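Evaluation of the Candgate Tabletop Manipulation Kit for Language-Directed Pushing Tasks

Project report, Robotics Laboratory II
Maeve Hennessy
Submitted October

Abstract

The Candgate kit is sold to teaching laboratories as a ready-made package for planar manipulation: a work surface, a set of colored blocks, a rod-type end effector with its mounting bracket, and a software layer called Skinska that turns short typed commands into arm motion. This report evaluates the kit on an arm already owned by the laboratory. Setup effort, calibration, pushing accuracy and command handling were examined over 236 trials. The kit is judged suitable for an introductory course, with reservations about its documentation and its handling of blocks close to one another.

1. Background

Pushing is a useful first task for students of manipulation. It needs no grasp planning, the motion is close to two-dimensional, and errors are easy to see. It is also harder than it looks. The contact point moves along the face of the block, friction varies over the surface, and a push that misses the center of the block turns it.

Two packages were considered before purchase. The Dremeo set uses flat discs with printed markers and depends on an overhead camera that must be mounted on its own gantry. The Candgate kit uses solid blocks of different shapes and colors and identifies them by appearance alone. The second was chosen on the grounds that the ceiling over the work table is too low for a gantry. Price was not a factor, as both suppliers gave the department the same educational terms.

2. Equipment and setup

The arm was not part of the kit. It was mounted at one side of a perforated table, and the board was placed on the table within its reach. The bracket clamps around the wrist and holds the rod pointing straight down. The supplier calls the rod a finger, and that term is used below.

Fitting the bracket took 25 minutes, most of it spent finding the correct screws. The manual shows an earlier version of the clamp in which the screws enter from the opposite side. The supplier confirmed by email that the drawing is out of date. A corrected page was not available by the time of writing.

Skinska was installed on a lab computer named Quinlan, after the room in which it used to stand. Installation from the supplied archive failed twice on a missing library and succeeded once the library was added by hand. The version number reported by the program does not match the one on the archive. No effect of this was observed.

3. Calibration

The software needs to know the height of the board and the position of its corners. The user jogs the arm to each corner in turn, lowers the finger until it is just clear of the surface, and presses a key. The procedure is described on a single page of the manual and can be followed without help.

Height is the sensitive value. If the finger is set too high, it can ride up the slanted side of a block. If it is set too low, it drags on the wood and the arm stops with a force warning. A sheet of ordinary printer paper was used as a gauge: the height was accepted when the sheet could be pulled out with slight resistance. This method is not in the manual. It reduced the number of force warnings enough that it was adopted for all later sessions.

Calibration was repeated at the start of every session. On one occasion it was skipped, and the first trials of that session had to be discarded.

4. Trial procedure

Each trial began with the blocks placed by hand. No fixed pattern was used, but no two blocks were allowed to touch at the start. The operator typed one command, such as "push the red star to the blue cube" or "move the yellow hexagon to the left edge." The arm was given 20 seconds to finish. A trial was scored as a success if the named block came to rest within 10 mm of its goal and no other block had been moved.

Commands were of three types: block to block, block to edge, and relative moves such as "slightly away from the green one." The operator did not rephrase a command after a failure.

5. Results

Block-to-edge commands gave the most reliable behavior. The edge is a large target, and the final angle of the block does not matter. Failures in this group came mostly from the star, which catches the finger between two points and then swings around it.

Block-to-block commands were less consistent. The planner chooses a straight path whenever one exists and makes little allowance for the width of the block being pushed. A neighboring block was therefore clipped in a number of trials in which the named block itself arrived correctly. Under the scoring rule these count as failures. A more lenient rule would have given a better figure, but it would have hidden the main weakness of the planner.

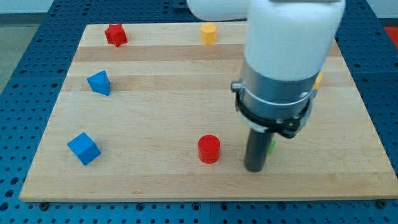 Shape had a clear effect on the path. The cube tracked well when pushed on a flat face and poorly when it started with a corner toward the finger, in which case the first part of the motion was spent turning it. The cylinder, standing on its flat end, tended to slip sideways off the finger if the contact was even a little off center. The software corrects for this by backing away and making a new approach, and these corrections account for almost all of the trials that ran out of time.

Relative moves were the weakest group. "Slightly" is treated by Skinska as a fixed distance regardless of the space available.

6. Discussion

The hardware gave no trouble after the first session. The bracket stayed tight, and the finger showed no visible wear. The limits found were in the software and in the written material. The planner could be improved by adding a margin around each block, and the supplier's configuration file does contain an entry with a name suggesting such a margin. Changing the entry had no effect on the paths produced.

For a course, the log files are a strong point. Each trial is saved with the command, the planned path and the measured path in plain text, and students can plot them without special tools.

7. Recommendations

The kit should be kept for the introductory course. The manual page on the clamp should be replaced with a local sheet. The paper gauge should be added to the calibration instructions. Relative commands should be left out of graded exercises until the distance setting can be changed by the user.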